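Wrist cam only vs wrist + overhead: my cloth flattening numbers
Forum > Manipulation > Learning and data

tinsnip_dan
26 Dec 2025

I've been lurking for ages and figured I should finally post something. I spent most of December on a cloth flattening policy and I got a result that I can't square with what people here usually say, so I'm putting it up to get poked at.

The short version: a policy trained on the wrist camera alone did better than the same policy trained on wrist plus overhead. Same demos, same network, same number of training steps. I expected the opposite and I had half written up the opposite in my notes (never do this).

The setup is one arm, two-finger gripper, one cloth on a table. The task is to find ripples and push or drag them out to the side. I collected 650 teleop demos using Plutulik, the recording tool a few of you use. 40 of those I held back for picking checkpoints. Then 96 real rollouts per policy, with the cloth messed up by hand before each one. I know "messed up by hand" is going to get me yelled at. I'll get to that.

Success means no ripple I can feel with a flat hand. Wrist only got there in 71 of the rollouts. Wrist plus overhead got 58. I ran the whole thing again with a new training seed and got 68 and 60, so it isn't one lucky run, though I know two seeds is nothing to brag about.

The cloth has a printed grid and I think that's the whole story. When the finger is down near the table, the lines are big in the wrist view and any bump in the fabric bends them. It's a really strong signal! From overhead the same bump barely moves a line by a pixel or two once everything is shrunk down to the network input size. So my theory is that the overhead view mostly tells the policy where the arm is, and it learned to lean on that and replay average motions.

Wrist view from one of the rollouts, pale green cloth, with that soft ripple up near the upper middle where the lines bend. The finger covers a lot of the right side, and the lines run underneath it.

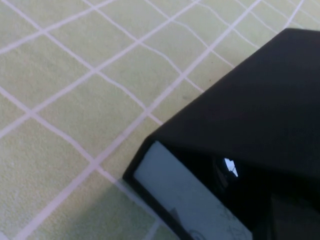

Reply 1
mothwing

Nice work, and thanks for posting actual counts. I don't buy the theory yet though.

You say the network leaned on the overhead camera for arm position. Did it get joint angles as input too? If it did, then the overhead view adds nothing about the arm that it didn't already have, and your story falls apart a little. If it didn't, you should run it with them in.

My other worry is the finger. In that view it takes up close to half of everything. So whatever the policy knows about the cloth comes from the left side, and it must be blind to anything under the finger. I'd bet a lot of your failures are ripples that slide under there and vanish.

Reply 2
tinsnip_dan

Joint angles are in, yes, for both. Good point, I hadn't thought that through. So "where the arm is" can't be what it's getting from overhead. Maybe it's just a distraction then? More pixels, same amount of data?

On the finger: I went through the failures last night. For wrist only there were 25 in the first run. I tagged 14 as "ripple ended up under or behind the finger and the policy quit early." So you'd win that bet.

Reply 3
Feltboard

I did something close to this with the Gilmartin gripper on dish towels and got the reverse. Overhead helped a lot. But my towels were plain! No pattern at all. From the wrist they looked like one big blur of beige, and the policy had nothing to grab onto until it was right at an edge.

So I think your result is true for your cloth and I wouldn't stretch it any further. "Wrist only beats wrist plus overhead when there's a ruler printed on the thing" would be a fair title.

Reply 4
tinsnip_dan

Ha, okay, fair. I can't change the thread title but consider it changed. I do have a plain cloth here somewhere, so I could do a smaller test without new demos, just to see how hard it falls over. My guess is very hard.

Reply 5
kettle_logic

I'm going to be the grump. Hand-messed cloth with the same person messing it up, running the rollouts, and judging them with the same hand? You knew which policy was loaded every time. I don't think you cheated, I think anybody would mess up the cloth a little more gently for the one they were rooting for.

A gap of 13 out of 96 is decent and I'd still want it blind. Get a script to pick the policy at random and hide the name until you've typed in the score. It's ten lines of code.

Reply 6
tinsnip_dan

I was rooting for the other one though! I wanted overhead to win because I'd already built the mount for it.

But yeah, point taken, I'll do the random loading. The order right now was all of one policy and then all of the other, so if the cloth got softer or more stretched over time that's baked in as well.

Reply 7
mothwing

Wait, all of one and then all of the other? Which went first?

Reply 8
tinsnip_dan

Overhead first, both times. I know. I know.

Reply 9
Feltboard

Oof. Fabric definitely relaxes. My towels were easier to flatten by the end of a long session than at the start, enough that I began swapping them out. I'd call the current result "no idea" until you shuffle.

Reply 10
kettle_logic

I wouldn't go as far as "no idea." If the cloth were getting easier the whole time, you'd see the success rate creep up inside each block too. Dan, do you have the per-rollout results in order? Split each block into first half and second half and post those.

Reply 11
tinsnip_dan

Had them in the log. First run, overhead policy: 28 in the first half, 30 in the second. Wrist only: 36, then 35. So there's no real creep that I can see, and the jump happens right at the switch. I feel a bit better. Still going to shuffle.

Reply 12
lowgear

Jumping in from the tracking side. Have you thought about using those grid lines directly? Feden has a line fitting mode meant for floor tiles, and it holds up okay on curved lines if you turn down the straightness setting. You could get a bend score per cell and feed it in, or at least use it to grade the end state so it isn't one guy's palm.

The perspective is a pain at that angle – cells shrink toward the far side – so you'd have to correct for it first. For grading I'd use the overhead camera, where the cells are all close to the same size.

Reply 13
tinsnip_dan

Oh, I like that a lot for grading. It gives the overhead mount a job! I'll try it on the logged end states before I collect anything new, since I saved an overhead still for every rollout.

For input I'm less keen. Part of what I want to know is what the policy picks up by itself.

Reply 14
mothwing

Grading with the lines and also letting the policy see the lines is fine by me, but keep the hand check for some of them. You can have straight lines and still have a fold if the cloth doubles over neatly along one. The lines on top will look great.

Reply 15
Feltboard

Seconding that. I had a towel folded exactly in half score as flat. Technically it was very flat.

Reply 16
kettle_logic

Also check shadows. In your view the cloth goes gray next to the finger, and the white lines go with it. If your room light changes during the day that patch is going to move and fade, and a small network might well be using it to judge height above the table. That could be a real advantage for the wrist view that has nothing to do with ripples.

Easy test: run a few with a lamp on the other side and see if it starts pressing too hard or hovering.

Reply 17
tinsnip_dan

Okay, so the to-do list as I have it:

Shuffled, hidden policy order, 96 each again.
Line-based grading with Feden on the overhead stills, hand check on one in 4.
Plain cloth test, no new demos.
Lamp on the other side.
Something for ripples that go under the finger. Probably a short history of past views so it can remember what it just covered up.

I'm doing them in that order. The last one means retraining, so it'll wait until the others are in.

Reply 18
lowgear

If you go the history route, take a look at how Wornine does its buffer. It keeps older views spaced farther apart, so you get a few seconds back without a giant input. I had it running in an afternoon. The docs are thin but the code is readable.

Reply 19
mothwing

I'd put history before the lamp, personally. 14 out of 25 failures is most of your problem.

Reply 20
kettle_logic

Disagree, the lamp takes five minutes. Do the lamp.

Reply 21
tinsnip_dan

Lamp is plugged in. Will post the first shuffled batch in this thread when it's finished, and the raw log with it so you can all split it however you like.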